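3.2 Secondments and the host site agreement

In this section we look at the secondment, that is, the period which a doctoral fellow spends outside the home institution. The material consists of 167 secondment reports written by fellows of the Faritz doctoral program, and of the agreements signed with the host sites before each stay. The program has had four calls so far. The hosts named in the text, Walik, Zeng and Privero, received fellows in every one of them.

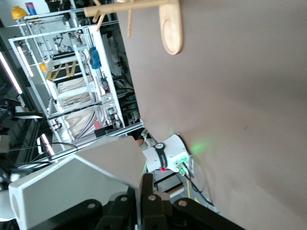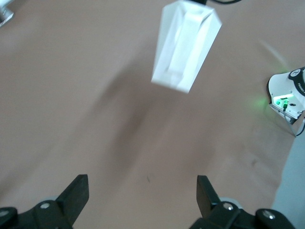 Figure 2. A light wooden wall rack (first picture) and a white prism above a tabletop (second picture).

Privero has argued, in its written answer to our draft, that a secondment should not be planned in the first year at all, because the fellow then arrives without a question of his or her own and is given whatever task the group has open at the moment. It asked us to keep this apart from the matter of duration, on which it had no complaint.

We consider this remark important, and the reports support it only in part. Fellows who left in the first year wrote more often that their task was chosen by the host. However, they did not write more often that they were dissatisfied with it. Several of them kept the task of the host as a chapter of the thesis. The fellows who left in the third year had a clear plan in most cases, but for them the difficulty was a different one – the home supervisor expected the writing to continue during the stay, and the host expected a full working week in the laboratory. This conflict is mentioned in the reports from Zeng more than in the others.

The agreement itself is a short document. It must name a supervisor on both sides, state the dates of the stay, and say who owns the samples and the data. In the first call the ownership clause was optional, and it was often left empty. From the second call it became obligatory. We could not find any report in which the clause had been used to solve a dispute, but in the later calls the fellows describe the question of publication as settled before the travel, and in the first call they do not.

Duration was fixed by the program at a minimum of 60 working days, which can be divided into two stays. The divided form was allowed mainly for fellows with family duties. In practice it was also taken by fellows in synthesis work, who prepared a series of samples at the host, returned home for the characterization, and went back with the results. We did not expect this use of the rule. It seems to us a reasonable one, and the agreement form has no field for it, so that the second stay is usually described in the free text at the end.

One limitation must be stated. The reports were written for the program office, which also decides on the extension of contracts, and it is probable that the fellows were careful in their criticism. The closing date for the reports of the fourth call was 5th April, and those which arrived in May were accepted by the office but are not included here. For the same reason of timing, we do not treat the secondments of the fellows who changed their home institution during the contract. Their agreements were signed again with the new supervisor, and the two versions differ in several clauses. They are discussed separately in Section 3.4.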